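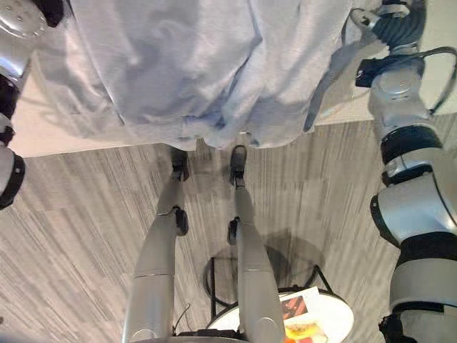 Romain Chevalier

So I finally made it to the open day at the Coste dye works in Tasbridge! I'd been meaning to go ever since my aunt gave me a set of their pillowcases (still going strong, by the way). I took the train in March, got off one stop early by mistake, and walked the last 2 miles along the canal in the drizzle. I got there at 10 with soggy shoes and was handed a cup of tea before I'd even signed in.

They took us around in groups of 16. First stop was the color kitchen, and I could have stayed in there all day. There are 327 recipes on file, the older ones on handwritten cards with splashes all over them, and our guide let us pull open any drawer we liked. I went straight for the blues. Lavender is a pain to get right, she told us, and it can look gray under one lamp and pink under another. They check every batch by a north window before it goes anywhere.

Then the vat room. Hot, loud, smells like wet wool and vinegar. You shout or you don't talk! The big vats came secondhand from a mill in Hasesgate that closed, and one of them still has the old mill's name stamped on the lid. The newest machine is a Zunow dryer, and the crew seemed pretty fond of it.

Lunch was soup and a roll for $9, eaten in the packing room. The lentil one was great.

After that I spent way too long in the seconds shop (bedding at the back, towels by the door, bring cash). If you go, wear shoes you don't care about, and ask to see the sample books. They're kept behind the counter and you have to wash your hands first.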